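Painting a Concrete Floor in a Garage or Basement

Most floor paint fails in the first winter, and the cause is usually what was done before the can was opened. These notes come from doing three floors in two houses, the last one a single garage on Ashby Lane with an old slab and no drain.

Check for damp first

Tape a square of clear plastic sheet to the floor, about 2 feet on a side, and seal all four edges. Leave it overnight, longer if you can. If there are beads of water under it or the concrete has turned dark, don't paint yet. Look at the gutters and the slope of the ground outside. Sealers sold for the inside face of a slab will slow damp down, but they won't stop it.

Cleaning

Sweep, vacuum, then scrub with a degreaser and a stiff brush. Oil spots need their own treatment. Cover them with cat litter, grind it in with your shoe, leave it overnight and sweep up. Repeat until the litter comes up clean. Rinse everything and push the water out of the door with a squeegee. Let the floor dry completely, which in a closed garage in December can take most of a week.

If water beads on the surface when you flick a few drops on it, the concrete is too smooth or already sealed. Etch it or sand it. I sand with a pole sander and 100 grit, and wear a proper dust mask.

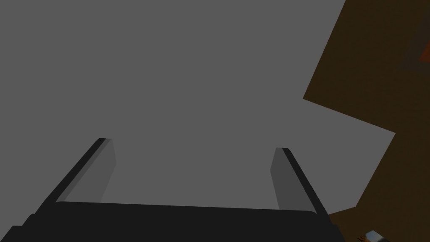

Fill cracks and chips before painting, and scrape the filler level while it is soft. Hairline cracks can be left alone. Don't fill the expansion joint with hard filler – it will crack again along the same line. Use a flexible joint sealant and check on the tube that it can be painted.

Color

Mid-gray hides dust and tire marks better than white or dark gray. If you need more than one can, pour them all into a large bucket and stir before you start. Two cans of the same color can differ enough to show.

Rolling it on

Cut in along the walls with a brush, then roll from the far corner toward the door. Thin coats. The second coat goes on across the direction of the first. For a floor that gets wet, stir a non-slip additive into the last coat and keep stirring as you go, or it sinks to the bottom.

Walk on it in socks after a day. Keep the car off for a full week, two if the weather is cold. Put scraps of old carpet under jack stands and shelf feet.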